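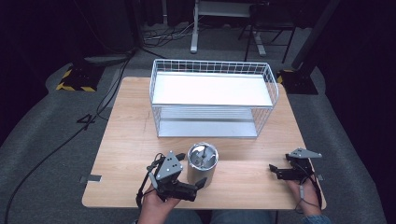

Wire shelf and steel canister on an oak-colored table.

Subject: Re: [platform-policy] Draft comment on the state moderation disclosure bill
Date: February 17, 2023

On the reporting threshold, a previous message said:

> The bill covers any service with more than 2000 registered
> accounts in the state. Gritard is well over that, so it has to
> publish removal counts by category twice a year. I don't see
> why our comment spends 17 lines on the definition of
> "account." Either a service is covered or it isn't. Can we cut
> that part and get to the appeals section?

I would keep it. The bill uses "registered account" in section 2 and "active user" in the penalty clause, and it defines only the first. A service like Prava, which lets people post without signing up, has almost no registered accounts and would fall outside the reporting duty entirely. It could still be fined under the penalty clause, which counts active users. I doubt the sponsors meant that. The House version had one term throughout until the May amendments, and the Senate text was copied from a mix of both.

The 17 lines can be shortened. The second paragraph repeats the first, and the reference to the Navaratnam ruling belongs in a footnote. That case was about campaign mailers, and the court said very little on who counts as a user.

On appeals, I have two changes. The draft says a service must answer "promptly." Trorkico told the hearing it received 412 appeals in its last reporting period and gave no figure for how long they took. If we want that number, the bill has to ask for it. I suggest requiring the median response time and the share of decisions reversed, both listed by category.

The other change concerns candidates. The current text gives a candidate for state office a faster appeal than anyone else gets. I understand the argument — a post restored after the vote is of little use — but the bill never says when a person becomes a candidate. Filing date would work. Announcement date would not, as there is no public record of it.

I have not touched the section on government takedown requests. It needs its own thread, and the two versions differ enough that a side-by-side copy should go out first.

Edits to the draft are in the shared folder, marked in the margin. Please reply on the list and not to me directly.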